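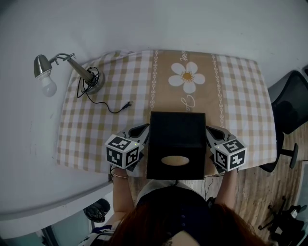 This report covers a one-term project on how a small table can be made to work as a place for handwork, such as sorting, mending and packing small items, without replacing the table or the lamp that is already on it. The project was done for the course in domestic product design and ran under the working name Henura. The starting point was the kind of table that many students have in a rented room: a light top, often with a tablecloth on it, that is used for meals and laptops and everything else. A lamp on such a table normally ends up in a corner. On the table with the gingham cloth it is the far left corner, where the round silver base is well away from the black box at the front edge, and a person sitting down to work has the box between both hands without touching the lamp. That arrangement is the one we call "corner lamp, front box" in the rest of the report, and it was compared with two others.

1. Purpose

The course asked for a product or a set of instructions that improves an ordinary household activity at low cost. We chose instructions, with one small product as a supplement. The questions were:

Where should a lamp with a base stand on a small table when the work is done with both hands?

Does a patterned tablecloth make small parts harder to find?

Does an open-topped box help to keep the work in one place, and where should it be?

We left out clamp lamps and ceiling lamps. Clamp lamps are probably a better solution for many people, but they do not fit on every table edge, and two of the landlords we asked did not allow them on furnished tables.

2. Background

Most of the advice we found about desk lamps is written for reading and writing. It says to put the lamp on the side opposite the writing hand, so that the hand does not throw a shadow on the line being written. For handwork with two hands this rule is less useful. Both hands throw shadows, and they move in toward each other when something is being held or closed. In our first trials the reading rule gave a bright left half of the table and a dark area directly under the right palm, where the needle or the screw usually was.

We found very little about tablecloths. Sewing books generally suggest a plain surface in a color that contrasts with the thread. None of the sources said what to do when the cloth stays on, as it does in most of the rooms we visited. People keep a cloth on a rented table to protect it, and they do not take it off for half an hour of mending.

3. Materials

The trials used tables that were already in use. We visited 11 rooms and apartments and measured the table in each. The smallest top was 58 cm deep, and this was taken as the limit that the instructions had to work for. A deeper table gives more freedom, but nothing in the instructions depends on it.

The lamps were those that belonged to the rooms. Most had a weighted base, an angled stem and a metal shade. We also bought one lamp, the Murier, to have the same light source at every table for the comparison. It has a heavy base, and the head can be turned in one plane only. A second lamp, sold under the name Cirillo, was returned after a week. Its stem sank slowly whenever the shade was tipped forward, and we could not keep it at a set height long enough to finish a trial.

The boxes were open-topped and made of board or plastic. Tissue boxes, shoe boxes with the lid taken off and small storage boxes were all used at some point. For the sorting task we used buttons, snap fasteners, short screws and paper clips.

4. Method

Three arrangements were set up at each table.

Corner lamp, front box: the lamp in a far corner, the box at the front edge, and the work done in or over the box.

Side lamp, side box: the lamp halfway along one side, the box on the other side, and the work done on the cloth between them.

Back lamp, no box: the lamp at the middle of the far edge and the work done directly on the cloth.

The participants did the same two tasks in each arrangement. In the first task they sorted a mixed handful of small parts into kinds. In the second they sewed a button onto a piece of shirt fabric. There were 12 participants, all of them students, and each one worked at a table that was familiar to them. The order of the arrangements was changed from person to person. We timed the sorting only. The sewing was judged by asking afterward where it had been hard to see and whether anything had been in the way.

Everyone was then asked to keep one arrangement of their own choice for 14 days and to write down when they moved the lamp or the box, and why. This part gave us more useful information than the timing did.

5. Results

5.1 Position of the lamp

The back lamp gave the most even light on the cloth but was the least liked. With the shade low, the bulb was in the line of sight as soon as a person leaned forward. With the shade high, the light reached the eyes of anyone who was short or who sat on a low chair. Several people solved this by turning the lamp toward the wall, and after that they said they could not see enough to thread a needle.

The side lamp was good for sewing and bad for sorting. The base took up space where the forearm would otherwise rest. Right-handed people with the lamp on the left managed well until they reached across for something, and then they knocked the stem with a sleeve or an elbow.

The corner lamp was the arrangement most people kept. The base was out of reach of both arms. The light came in from an angle, and the shadow of the near hand fell partly inside the box, where it did less harm than on the open table. The main complaint was that the shade had to be adjusted again each time the table had been used for a meal. On lamps where the bulb sticks out past the rim of the shade, the direction of the shade matters more than the height of the stem. A bulb that points away from the work lights the wall and the floor beside the table quite well and the work rather badly. The diaries contain many short notes such as "turned head of lamp back toward me."

5.2 The tablecloth

Pattern size made more difference than color. On cloths with a fine check, such as gingham, white shirt buttons were hard to find and paper clips nearly disappeared. The sorting took longer on these cloths for everyone. On plain areas the same parts were found at once. Several cloths had a plain band down the middle with checks or flowers at the sides, and on these the participants moved the work onto the band without being told to. A large printed motif in the band was not a problem in itself, but small white parts were lost on it in the same way as on the checks.

Embroidery and raised stitching caught the short screws. We had expected this to be an advantage, as the screws would not roll, but the participants disliked picking them out.

5.3 The box

With the box at the front edge, hardly anything fell on the floor. The hands stayed close to the body and the elbows stayed down. People sorting into a box at the side had to turn for every part, and a few of them stopped using it halfway through and made piles on the cloth.

A dark box had one clear disadvantage. The inside became a dark hole unless the lamp was aimed straight into it, and dark parts at the bottom had to be found by touch. A piece of white paper in the bottom solved this. Boxes with an opening cut in one wall, like the oval one in a tissue box, let in a little more light, but the smallest parts could slip out through the opening when the box was tilted. We turned the opening away from the person for sorting and toward the person for taking things out.

Light boxes slid on smooth cloths when something was pressed against one side. Holding the box from both sides at the same time kept it in place. For work that needed one hand free, a strip of rubber shelf liner under the box was enough.

6. The supplement

The one product that came out of the project is a flat insert for the box, called the Londik insert. It is a rectangle of white board with a low rim, cut to the inside size of the box and folded from a single sheet. The rim stops parts from sliding under the edge. It can be lifted out with the parts on it and put on a shelf when the table is needed for something else.

The first version had a rim that was too high and threw a shadow along the side nearest the lamp. The second version has a lower rim and a cut corner for pouring. We made the template for three common box sizes. It can be printed on two sheets of letter paper and taped together, although the joint is visible and should be placed across the short side.

7. Instructions as given to the participants

Put the lamp in the far corner opposite your stronger hand.
Turn the shade until the bulb points into the box. Do this before you raise or lower the stem.
Put the box near the front edge, a hand's width in.
Line the box with white paper or the insert. Use dark paper if the parts are white.
If you work on the cloth, use a plain part of it.
Keep cables behind the box or let them run off at the side. A cable over the front edge can be caught by a knee.

8. Limits of the work

All participants were young and had normal or corrected sight. Older users would probably need more light than the lamps in these rooms give. The trials were done on different evenings, and the remaining daylight from the windows was not the same each time. We noted whether the curtains were closed but did not measure the light level. The times for the sorting task should therefore only be read as a comparison between arrangements at the same table.

The diaries were kept unevenly. Some people wrote something almost every day, and others filled in the whole sheet at the end.

9. Further work

The insert template will be tested again in August with a group that does model building, where the parts are smaller and some of them are transparent. We would also like to try a cloth with one plain, washable area at the front edge. A sample has been cut from cotton canvas, but the hem is not finished and the sample was not used in any of the trials in this report.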